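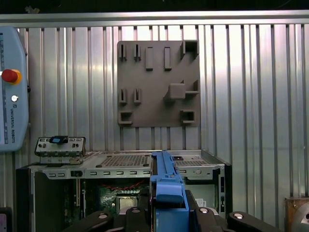 When may a character who belongs to a shared mind be given a point of view of their own? I am preparing the second draft of a serial titled Elley, in which a ship's maintenance crew thinks as one. An early chapter takes place in a repair bay, where an open desktop computer chassis sits beneath a wall of ribbed silver metal, and I wished one crew member to notice the reflections on it privately. My reviewer marked the passage as an error of viewpoint. The chapter runs to 2,317 words, and the contest limit is 3,000.

Asked by Onyekachi Wike

2 answers

Answer from Rätsep
The reviewer's objection is reasonable but can be met. Readers generally accept a private perception provided that the group voice has been established first. Please consider the following order: open in the plural, hold it for at least 20 lines, and then permit a single sentence in the singular. The other members should not respond to it.
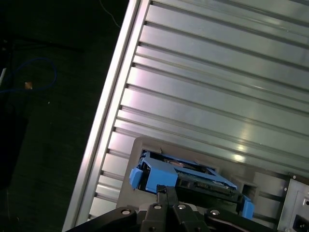
The return to the plural requires equal care. If the text resumes "we" immediately, the singular sentence will be read as a typing mistake. A short line of dialogue from an outsider — a passenger, for instance — will usually serve as a bridge. The limit leaves sufficient room for this addition.

Answer from Skidton
Use italics for the private thoughts. Wallach did this in the swamp story and it was fine. Also check whether the title counts toward the limit.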